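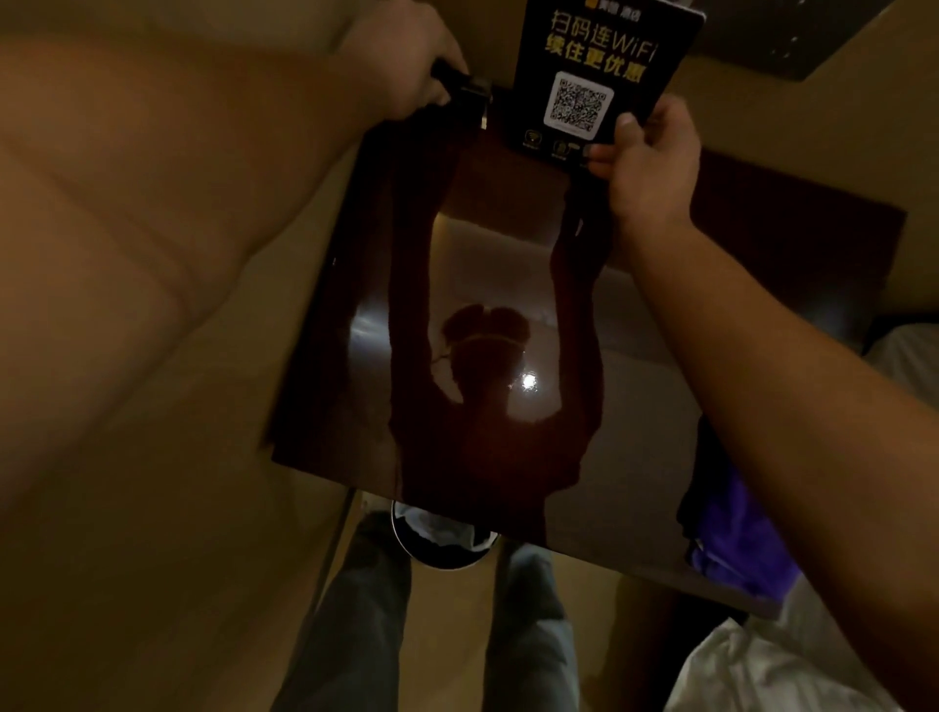
Attachment 1: black card with yellow characters, desk

Ticket: Crease patterns print too small from Drinel
Opened by: Meifang Gu
Opened: March 2025
Status: Solved

Hi there! I've been using Drinel to print crease patterns for the better part of a year and I love it, but since the last update everything comes out of the printer the wrong size and I'm going a bit crazy. I set the square to 165 mm, the preview says 165 mm, and what I get on paper is clearly smaller. I didn't notice at first (I was folding a beetle and just thought my hands had gotten clumsy), and then I laid the print over a precut sheet from the same pack I always use and there was a border showing on two sides.

What I've tried so far:

Turned the printer off and on. Same.
Took "fit to page" off in the print window. Same, although the square moved to the left a little.
Deleted the pattern and imported it again. Same.
Printed a plain PDF from somewhere else. Came out fine! So I don't think it's the printer.

The printer is a Biturero, the wide one with the rear tray. I need the rear tray for the thicker paper because the front one curls it. Please help, our folding group is doing a display at the Titstead library in May and I promised patterns for everybody.

Reply from Tudur Maddocks, Drinel support
Hi Meifang, thanks for the detail. Could you open Settings, then Paper, and tell me what it says next to Default sheet? And does the problem happen with the front tray too?

Meifang Gu
OK, so Default sheet says "Letter (borderless)". I never picked that, I'm sure of it. I've always had it on plain Letter. I changed it back, hit Save, printed again and – still small. Then I went back into Settings and it said borderless again! It just won't stick.

Front tray does print the right size. I used cheap paper for that one so please don't ask me to fold it.

Peiyu Duan
Jumping in on this one, hope that's OK. I have the same thing on a different printer, also with a rear tray. For me it started when I switched to version 11. My friend Wenjie Fu is still on 9 and hers prints fine from the same file.

Reply from Tudur Maddocks, Drinel support
Thank you both, that narrows it down a lot. Version 11 saves paper settings separately for each tray, and the rear tray is picking up the borderless one every time the app starts. Please try this:

Close Drinel completely.
Open it again while holding Shift, and choose Reset print profiles.
In Settings, Paper, pick the rear tray from the little menu at the top first, then set the sheet to Letter.
Save and print the test square, not a pattern.

Your patterns and colors won't be touched by the reset.

Meifang Gu
I didn't even know there was a menu up there! It's gray on gray, so you might want to pass that along to whoever does the colors.

Did the reset. First try didn't do anything, and I think I let go of Shift too early, so hold it until the window shows up. Second try gave me the reset box. Set the rear tray to Letter, printed the test square, and it measures 165 mm both ways. Restarted the app and the computer too, and it still says Letter. Hooray!

One more question while I have you. The valley folds are now printing as solid lines and I liked them dashed. Is that the same reset?

Reply from Tudur Maddocks, Drinel support
Yes, sorry, line styles are part of the print profile. Go to Settings, Lines, and load the preset called Xenos. It has dashed valleys and dash-dot mountains, and you can change the dash length if it looks too busy on small squares. I've passed on the note about the gray menu.

Meifang Gu
Found it, and the dashes are back. I made them a little shorter. You can close this one, and thank you so much – I have a whole stack of frogs to print.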